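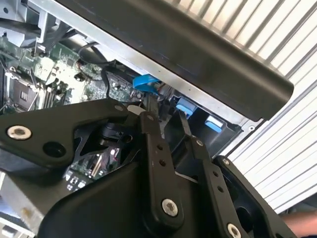
Bench Notes: The Tower Comes Apart

There comes a point in the life of every office desktop when it stops being a computer and becomes a footrest. The Pearce building had 39 of them under its desks, and they have now all been passed to us at Drekidier for parts. The Dell went first, mainly for being on top of the pile.

Getting into a case like this is easy enough. The side panel comes away and there you are, looking at everything the company ever meant by "expandable." The blue plastic is supposed to be the friendly part. Blue means you may touch it, blue means no screwdriver, and blue also means it will pinch your thumb if you hurry.

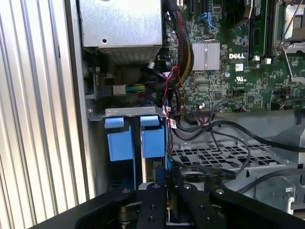
Cables are where the good mood goes. Our rule at the bench is to unplug before you pull, and to hold the connector by its body and leave the wires alone. Seven of the first eight boards we ever stripped taught us this. The eighth had been stripped by someone else.

SATA leads go in the tub marked Vumetti, after the shelving firm whose catalog used to live in it. Please stop putting screws in there.

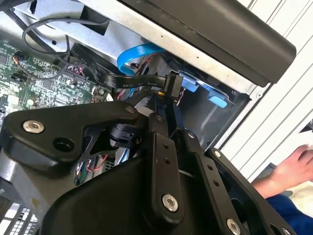

Drives come out next and go straight to the locked cupboard for wiping, whatever the sticker on them says. "Blank" is a matter of opinion – we once found 57 photos of the same boat on a blank one.

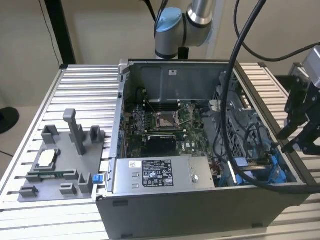 Processors and memory get a proper place to sit, out of the way of elbows and coffee. A bent pin costs more than the doughnuts, and the doughnut budget is already under review.

Boards with life left in them go to the Rostis repair night in May. Bring your own screwdriver, and take it home again afterward.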